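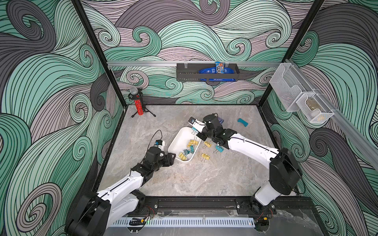 Forum > Büro und Selbstständigkeit > Ablage und Archiv

Thema: Eingangsrechnungen klammern, heften oder gleich scannen?

kontor_nord
Hallo zusammen,
ich räume gerade meine Ablage um und komme an einem Punkt nicht weiter. Bisher habe ich alles gelocht und in Ordner geheftet. Bei mehrseitigen Belegen (Wallex schickt mir zu jeder Lieferung drei Blatt, davon eins fast leer) nervt das. Der Juni allein hatte 173 Seiten. Jetzt überlege ich, die Vorgänge nur noch zu klammern und monatsweise in Mappen zu legen. Macht das jemand so? Hält das auf Dauer?

lochmuster
Ich hefte seit 8 Jahren und würde nicht wechseln. Geklammerte Stapel werden an einer Ecke dick und kippen in der Mappe. Im Ordner liegt alles plan und die Reihenfolge bleibt. Wenn dir was runterfällt, sortierst du bei losen Vorgängen einen halben Nachmittag.

Belegsammler_K
Sehe ich anders. Klammern ist für alles gut, was noch in Bearbeitung ist. Bezahlt, gebucht, fertig, dann lochen. Vorher nicht. Ich will nicht jedes Mal den Ordner aufmachen, nur weil eine Gutschrift nachkommt.
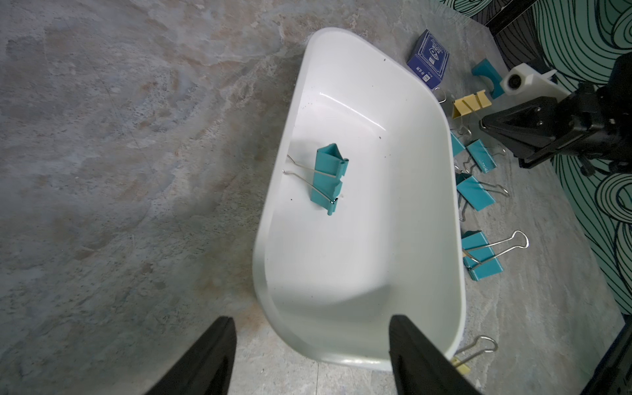 Zur Haltbarkeit: Büroklammern aus Draht rutschen bei mir ab fünf Blatt weg und hinterlassen nach ein paar Jahren gern Rostflecken. Foldback-Klammern halten deutlich besser. Ich nehme Farben für den Status, Türkis wie die in der weißen Schale ist bei mir "wartet auf Gutschrift", Schwarz ist "zahlen". Die Drahtbügel kann man umlegen, dann trägt der Stapel nicht so auf. Bei den kleinen geht das schwer, da braucht man Fingernägel.

kontor_nord
Farben nach Status klingt brauchbar. Wie viele Farben hast du? Ich fürchte, ich weiß nach zwei Wochen nicht mehr, was was war.

Belegsammler_K
Drei. Mehr merke ich mir auch nicht. Zettel an den Schrank kleben hilft am Anfang.

vurkurov_buero
Ich verstehe die Diskussion nicht ganz. Scannen, ablegen, Papier in eine Kiste nach Datum, fertig. Ich mache das mit Stundgate, davor mit einer Ordnerstruktur auf der Festplatte. Suchen dauert Sekunden. Das Papier fasse ich danach nicht mehr an.

lochmuster
Und wer macht dir vor dem Scannen die Klammern ab und hinterher wieder dran? Eben. Bei Einzelblättern gebe ich dir recht, bei Verträgen mit Anlagen nicht.

vurkurov_buero
Anlagen kommen in eine Klarsichthülle. Geht genauso.

lochmuster
Klarsichthüllen machen den Ordner doppelt so dick. Hatte ich, kommt mir nicht mehr ins Haus.

Belegsammler_K
Noch was zur Menge, weil oben nach den Mappen gefragt wurde. Meine von Orozco sind mit 200 Blatt angegeben. Mit Klammern drin passt spürbar weniger hinein, der Gummizug leiert sonst aus. Ich lege die Stapel abwechselnd, einmal Klammer oben links, einmal unten rechts.
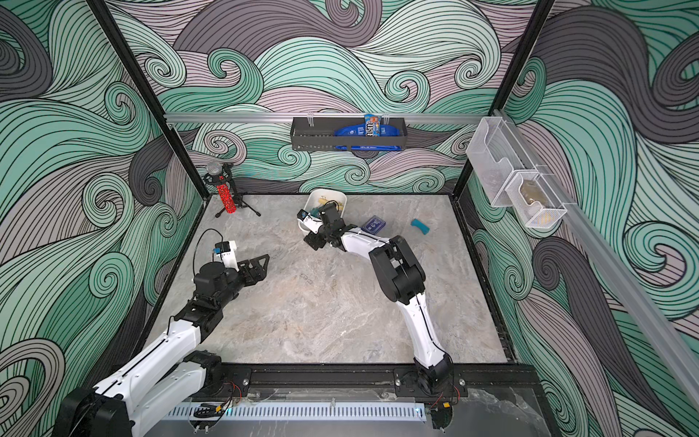 Dann bleibt der Packen halbwegs gerade und man kann die Mappe auch hinstellen. Am Monatsende kommen die Klammern runter und das Papier wird gelocht. Dadurch brauche ich auch nicht ständig neue.

kontor_nord
Danke, das probiere ich so: offene Sachen klammern, erledigte lochen. Scannen kommt zusätzlich, aber erst wenn der Einzug vom Gerät wieder sauber läuft. Die Wallex-Lieferscheine lasse ich mir als PDF schicken, habe gerade gesehen, dass man das im Kundenkonto umstellen kann.

lochmuster
Prüf vorher mit deinem Steuerbüro, ob denen das PDF reicht. Meins wollte die Lieferscheine trotzdem ausgedruckt haben.

kontor_nord
Rufe ich am Mittwoch an.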